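Members' Projects: Progress on the Rendura Bench Arm

Members will recall that in May the workshop agreed to set aside the bench along the north wall for a shared robotics build. The project, known as Rendura, is a small tabletop arm intended to pick up and put away ordinary household goods. It has now moved from assembly to regular bench sessions, and the organisers have asked that a short report be provided to all members, including those who use the workshop mainly for woodwork and textiles and may have wondered about the noise of the compressor.

The arm was assembled over the cooler months by Frans Aerts and Lotte Van Beek, with wiring and power supply work by Gwenllian Gittins. The base plate was cut on the workshop's own router. The joints are printed parts, most of them now in their second or third revision, and the motors came from a lot of surplus stock bought by Mr Aerts. Expenditure to date stands at $3938, of which $3000 was met from the equipment fund and the remainder by the participants themselves. No further call on the equipment fund is expected before the end of the financial year.

Early sessions used wooden blocks, which the arm learned to handle without much difficulty. The group then moved to goods of the kind found in any hallway or laundry. Footwear was chosen at Ms Van Beek's suggestion and has proved a demanding category. A slide sandal has an open strap, a thick sole and a soft surface, and each of these presents the fingers with a different problem. A grasp on the strap is easy to achieve but allows the sandal to swing. A grasp across the sole is steadier but requires the fingers to open wider than the original design allowed.

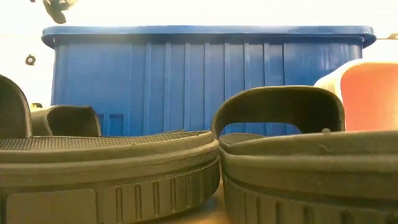

The fingers have been redesigned accordingly. The current pair, printed at the end of last month, open a further 2 centimetres and carry a replaceable pad on the inner face. Ms Gittins has tested several pad materials and recommends the softer of the two silicones, although it marks easily and picks up sawdust. Members using the sanding station are therefore asked to run the extractor whenever a robotics session is under way at the next bench.

Colour has also received attention. The side camera supplies the pictures from which the software estimates where an item begins and ends, and dark items placed close together have been read as a single object on a number of occasions. Two remedies are being tried. The first is a change to the lighting, as the wall behind the bench reflects a good deal of glare when both lamps are on. The second is a larger set of practice runs. The group has recorded 700 so far, each one checked by hand before it is added to the set — a slow task, and one for which additional helpers would be welcome. No programming experience is needed.

The control software is kept on the workshop computer under the project name. Members are reminded that this computer must not be shut down while the amber light on the controller is lit. An interrupted session in the past fortnight resulted in the loss of an evening's recordings, and a notice has since been placed on the power switch.

On the matter of safety, the arm may be operated only when one of the three builders named above is present. The emergency stop is mounted at the front left corner of the bench and must be kept clear of tools, cups and clothing. Persons with long hair are asked to tie it back before approaching the bench, and lanyards should be removed. These rules apply to visitors as well as to members.

The next stage of work concerns the wrist joint, which develops noticeable play after extended use. Mr Aerts proposes to replace the printed bushing with a metal bearing and has prepared drawings, copies of which are held in the blue folder at the front desk. Comments from members with machining experience should be passed to him in writing.

Members wishing to assist with recording or checking should leave their names with Jeanine Mertens at the front desk. Donations of clean footwear, in pairs and in any adult size, may be left in the tub beneath the desk. Items with metal buckles cannot be accepted at present — they scratch the finger pads.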